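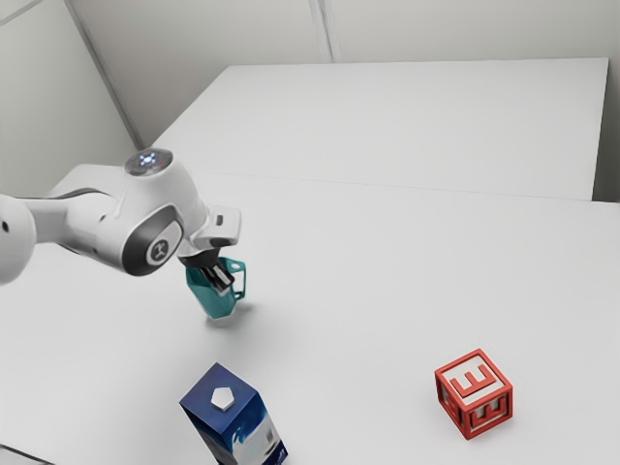 Right, I promised a post about the planner three weeks ago and then spent the whole of March arguing with a yaml file, so let's get on with it.

For anyone new: Cader is my little evening project, a pick planner written in Python on top of a simulator, and its one job is to choose a grasp and get the arm there without knocking everything over. Jemal is the bit that does perception. I started both as one big script (2463 lines, I'm not proud of it) and Paloma Lindgren very kindly told me she wouldn't look at it until I'd split it up. She was right, annoyingly. It took ages, and now I can run the planner with made-up poses and the perception with no planner at all, and I can see which half is being daft.

Mostly it's perception. Mugs are a pain! A carton is a carton whichever way you turn it, but a mug is nearly the same all the way round apart from the handle, and if the pose estimate gets the handle wrong by even a bit, the planner cheerfully picks an approach that goes straight through it. I had 500 saved runs to replay after the split and 57 of them stopped with the same complaint, "no valid grasp", and every one of those was a mug with the handle estimated on the wrong side.

What helped was the view from near the gripper. I'd been relying on the wide view for everything because it was already wired up, and I was too lazy to sort out the second camera's transform (sign error, two evenings, don't ask). Up close there's so much more to go on. You get the edges of the handle properly, and the gap through it, and the finger tips are in there too, which makes a lovely sanity check on the calibration. The black shadow is a nuisance, mind you — my first segmentation pass kept gluing it onto the mug and making the handle look twice the size. I now throw out anything below a brightness threshold before fitting, which is crude, but the teal is well clear of it. 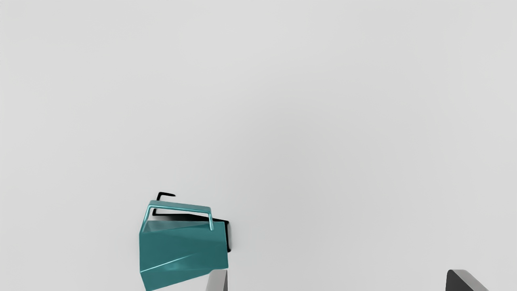
What's next

First job is retries. At the moment, if a grasp gets rejected, Cader just starts again from scratch with a new random seed, which is slow and a bit silly. Meron Woldemariam suggested keeping the rejected grasps and sampling away from them, and I've got a rough version of that on a branch. It needs tests. Everything needs tests.

Then I want to tidy up the config (yes, the yaml) and put the replay tool somewhere other people can get at it. If you've done anything clever with near-symmetric objects, leave a comment, I'd love to read it.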